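Home | Archive | Threads | Search | Log in

Re: bottle task, held-out evaluation
Posted in March by Vanderleia Rezende

Maiara, thanks for the questions. I'll take them in turn.

Maiara Bittencourt wrote:
> I read the Skunedo draft last night. Two things I couldn't work out.
> First, when you say the policy was trained on "mixed" data, is that
> the same mix Lopes used for the drawer task, or a new one? Second,
> the fridge result looks much better than the desk result and I would
> have expected the opposite. Is there a mistake in the table?

The mix is new. Lopes used teleoperated demonstrations only. We started from the same 1,000 and added 100 correction clips, where the operator takes over partway through a reach and puts the hand back on course. Both sets go into one training run, with the corrections sampled more often. The draft says this in the appendix but I agree it should be in the main text.

The table is right. We had it the other way round in our heads as well. The desk top is white and nearly featureless, and the policy seems to be poor at judging how far the bottle is from the edge. When it fails there it mostly comes down short and closes on nothing. Inside the compartment the walls give it something to line up with - at least that is Gitau's reading, and I haven't got a better one. We have not tested it properly. The obvious check is to put a patterned mat on the desk and run the same starts again.

What the corrections changed was the recovery. Without them, a missed grasp was the end of the trial. With them, the hand backs off and tries again, and 13 of the trials we scored as successes had at least one miss in them. I would like the paper to lead with that figure. Gitau wants to lead with overall success, so there are now 2 versions of the abstract and you are welcome to say which you prefer.

One limit we should state plainly: it is the same bottle throughout, and everything was run in the one room at Cliltcombe. I wouldn't claim anything about other objects yet. Standing balance is handled by a separate controller that we left alone, so please don't read the results as whole-body learning.

I'll send the per-trial log once I have tidied the column names. Stills below, for anyone on the list who hasn't seen the layout.
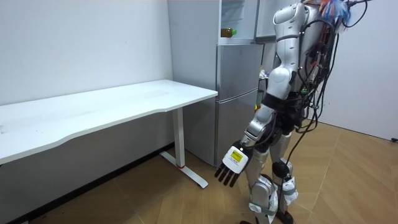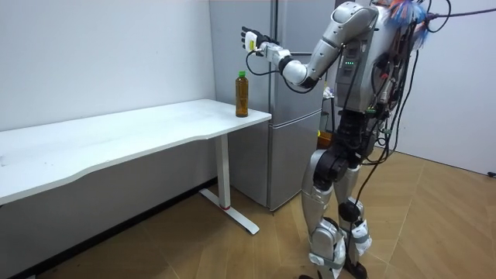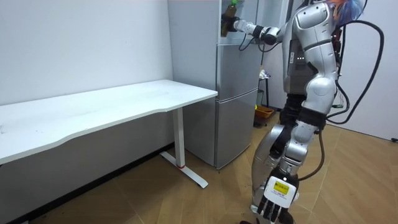

Bottle task: lying in the open compartment, standing on the desk, and held upright in the compartment.

Vanderleia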